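What we learned from 2,716 sandwiches
Plovham lab newsletter, 13 Sep 2023

I've been promising a sandwich update since April, so I finally sat down and wrote one! If you've walked past our bench lately you know the setup: tray in the middle, tubs of ingredients around it, and me muttering at a laptop.

The question we started with was pretty simple. When a robot learns a long job by copying people, does it help to cut the job into short pieces first? Our old policy, Nikel, learned from whole sandwiches, start to finish. The new one, Ekidard, gets the same recordings, but chopped up so that each piece begins at a clear stopping point - bun down, lettuce on, cheese on, and so forth. Then it practices predicting which piece comes next before it moves at all.

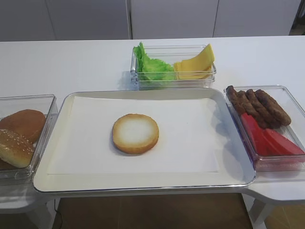
Where Ekidard does better

The big difference shows up right after the bottom bun is on the paper. Nikel used to dither there. It would head for the lettuce, change its mind, drift toward the cheese (they share a tub, which doesn't help) and sometimes just hover until I hit stop. Ekidard picks one and goes. We trained both on 2,716 recorded runs and then tested each on 800 fresh starts, with the tubs nudged a little every time. Ekidard finished nearly 2 times as many sandwiches, and I was thrilled, because I'd bet a coffee against it.

Where it doesn't

Tomato. Slices that overlap still come up in pairs, and Ekidard has no idea it's holding an extra one. It also gets too sure of itself. If the cheese slides off, it marks that piece as done and carries on to the next thing, where old Nikel would at least go back and poke at it.

We're adding a quick "did that land?" check between pieces, using the Amissah labels we already have. I've relabeled 1,065 clips so far and my eyes are tired, so if you have a free afternoon and don't mind looking at lettuce, come find me at the bench. The labeling guide is in the shared folder, and please read the part on cheese before you start.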